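okay, thread on keeping our bin-picking cell alive, since a few of you asked what I do all day besides swear at cables 🧵

**1/**
The cell is one arm, one gripper, one bin and a lot of toys. The project is called Wasance and the job is clutter picking: reach in, grab a thing, move it, reset, go again. The picking gets all the attention. My part is the bin, the cables and the fingers.

**2/**
Morning starts with the fingers. I open and close the gripper by hand command and listen. A dry slide has a gritty little squeak to it, and once you've heard it you'll hear it in your sleep. Quick wipe, tiny dab of grease, open and close again until it shuts up.

**3/**
Then screws! The fingertips are held on with 2 tiny ones per side and they creep loose if you look away. I put a paint-pen line across each head so I can see at a glance if one has turned. Best trick I ever stole from a bike shop.

**4/**
We did 144 grasps in one sitting last month and the left tip was wobbling by the end. The logs looked like the vision had gone bad. I spent half an afternoon redoing the camera calibration before I thought to wiggle the finger 🙃 so now it's wiggle first, laptop second.

**5/**
Cables. Every robot person has a cable story and mine is a loop that was too short. Arm goes up and over, wrist rolls, loop goes tight, arm faults out. You want enough slack for the worst pose it'll ever hit and not so much that it drags through the work. I run it slowly through all 4 corners of the bin with my hand near the stop button and watch nothing except the cable.

**6/**
Someone asked about the gripper controller. It's a Prurkex box and it's fine, I like it, but it boots slower than the arm does. Start them in the wrong order and the arm thinks it has no hand. Arm power second. There's a sticky note on the switch now and it's in my handwriting because I'm the one who kept forgetting.

**7/**
Now the bin, my favorite problem child. Sloped sides are great, toys slide back toward the middle where the gripper can get them. The tall back panel is the part I fuss over. If it shifts even a little, the arm's idea of where the wall is goes stale and you get a nasty scrape.
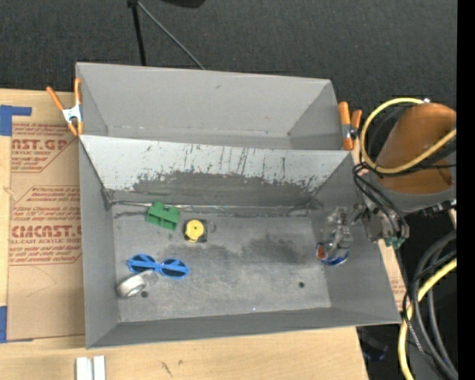

**8/**
Spring clamps, one at each upper corner. I know, I know. I had a proper bracket drawn up and sent to Grukton for a quote, and then the clamps just kept doing the job. They come off in a second when I need to get in there, and I check the panel against a pencil mark before every run.

**9/**
Flat round stuff is the worst for the fingers, by the way. Anything ring-shaped lying on its side likes to squirt out when the tips close. Dropping the close speed helped a lot, and so did new pads. I'm on my second set from Dobre and they grip way better than the ones I was cutting out of a bike tube (yes, also the bike shop).

**10/**
Cleaning: damp cloth, then a dry one, and let it air out before you restart. I got lazy about it for a couple of weeks and the segmentation started "finding" objects that were just grime. It tried to pick up a stain. Several times. With great confidence.

**11/**
Still on my list: label both ends of every cable, back up the waypoints somewhere that isn't my desktop, and order spare fingertip screws before I drop another one on carpet. If you've got a good way of finding an M2 screw in carpet please tell me, the magnet only finds staples.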